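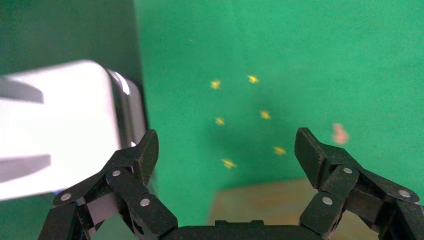

Silberne Stifte in schwarzen Gliedern

Quietschende Scharniere an alten Klappstühlen — Öl, Fett oder Wachs?
Forum Haushalt und Reparatur

Yhon_C
Guten Abend an alle. Ich habe von meiner Vermieterin zwölf Klappstühle aus Metall übernommen. Sie sind schwarz lackiert und haben an den Seiten je vier Gelenke mit kleinen Stiften. Beim Öffnen machen sie ein Geräusch, das man bis in den dritten Stock hört. Ich habe zuerst Speiseöl genommen, weil nichts anderes im Haus war. Nach einem Monat waren die Gelenke klebrig und das Geräusch ist zurückgekommen. Welches Mittel soll ich nehmen? Bitte entschuldigen Sie mein Deutsch, ich lerne es noch.

wudadero
Speiseöl verharzt. Das muss alles wieder runter, bevor etwas Neues draufkommt. Waschbenzin, altes Tuch, gut lüften. Danach ein Tropfen Nähmaschinenöl pro Stift, Überschuss abwischen, fertig.

Unnur Bisgaard
Ich bin mit dem Öl nicht ganz einverstanden. Auf Stühlen sitzen Menschen mit hellen Hosen, und Nähmaschinenöl wandert. Bei uns im Gemeindesaal haben wir im Juni 52 Stühle damit behandelt, und danach gab es zwei Beschwerden wegen Flecken. Seitdem benutze ich trockenes Wachs, das man als Spray bekommt. Es hält weniger lange, aber es schmutzt nicht.

wudadero
Dann habt ihr nicht abgewischt.

Unnur Bisgaard
Doch, wir haben abgewischt. Zweimal sogar.

torgate_2233
Kann beides stimmen. Wenn der Stift Spiel hat, läuft das Öl beim Zusammenklappen heraus, egal wie oft man wischt. Yhon, wackeln die Gelenke, wenn du sie seitlich bewegst? Und sind die Stifte vernietet oder geschraubt?

Yhon_C
Danke für die schnellen Antworten. Vernietet, so weit ich es sehen kann. Bei zwei Stühlen wackelt das untere Gelenk ein wenig, bei den anderen nicht. Auf dem Boden unter der Sitzfläche steht noch ein Aufkleber mit dem Namen Holst, vielleicht kennt ihn jemand.

Aravind Reddy
Holst war eine kleine Firma für Gartenmöbel, mein Schwiegervater hatte den Tisch dazu. Die Nieten sind weich, man kann sie mit einem Hammer und einem Gegenstück vorsichtig nachsetzen. Bitte wirklich vorsichtig — ich habe einmal zu stark geschlagen, und danach ließ sich der Stuhl überhaupt nicht mehr klappen.

Uzma Bugti
Noch eine Frage zum Waschbenzin: Greift es den Lack nicht an? Ich habe es einmal an einem Regal probiert und bekam eine matte Stelle. Ich würde zuerst warmes Wasser mit Spülmittel und eine alte Zahnbürste nehmen, das löst frisches Speiseöl auch.

wudadero
Frisches ja. Nach einem Monat wird das mühsam. An einer verdeckten Stelle testen, dann sieht man es.

Yhon_C
Ich berichte, was ich gemacht habe. Zuerst Spülmittel und Bürste, wie Uzma geschrieben hat. An vier Stühlen war das genug, bei den anderen musste ich Waschbenzin nehmen, der Lack ist gut geblieben. Dann Wachs auf sechs Stühle und Nähmaschinenöl auf die anderen sechs, damit ich vergleichen kann. Bis jetzt sind alle leise. Die zwei wackeligen habe ich noch nicht geklopft, dafür fehlt mir der Mut.

Hrefna Norðdahl
Den Vergleich finde ich sehr gut. Schreibst du bitte nach dem Winter noch einmal? Meine Stühle stehen im feuchten Keller, und da hat das Wachs bei mir nur einige Wochen gehalten.

Yhon_C
Ja, das mache ich gern. Ich habe die Stühle unten mit Kreide markiert, W für Wachs und Ö für Öl.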